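Avollow Watch Club, minutes of the season planning meeting, 2018-02-10

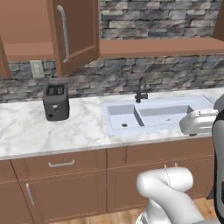 Hi all, I'm doing the minutes again, so you get them my way. We started late because everybody wanted to talk about the Arrieta finale first, and I let it run (I wanted to talk about it too!).

Subbarao Mudaliar chaired. Last meeting's minutes were fine except that I'd spelled Bustano with two n's all the way through. Fixed now, sorry.

First up, what we watch next. The choice was between Nellia, the period drama with the shipping family, and season two of Bustano. I spoke up for Nellia, mostly for the costumes, and I'll admit I went on a bit. Subbarao thinks the first episode is slow and said we'd lose people before the wedding. We voted and Nellia got it, with Bustano to follow in June. If anyone's already seen Nellia, please, please keep quiet about the brother.

Then the old episode guide. The Arrieta pages on our site had 2964 visits last month, way more than anything else we've put up, and most of those people were looking for a date for the next season. There isn't one! We agreed to put a plain line at the top saying no renewal has been announced, and to take down the countdown clock, which has been sitting at zero for ages. I'm doing that this week.

Recap length came up again. We settled on 600 words per episode, tops. Mine for the Arrieta finale was a lot longer than that and I've been told to trim it. I said I'd try. Cast lists don't count toward the 600, and neither do the quotes at the end.

Subtitles: we're keeping them on for every screening. A couple of people find them distracting, but the accents in Nellia are thick and I missed half the dinner scene without them.

Money was quick. We have $40 left over from the snack fund, and it'll go toward the Nellia discs.

Any other business: the spoiler thread needs a better title, so send me ideas. Also, whoever has my Bustano season one set, I'd love it back before June.

Next time we'll do the first two Nellia episodes back to back, then talk. Subbarao is writing the first recap and I've got the second.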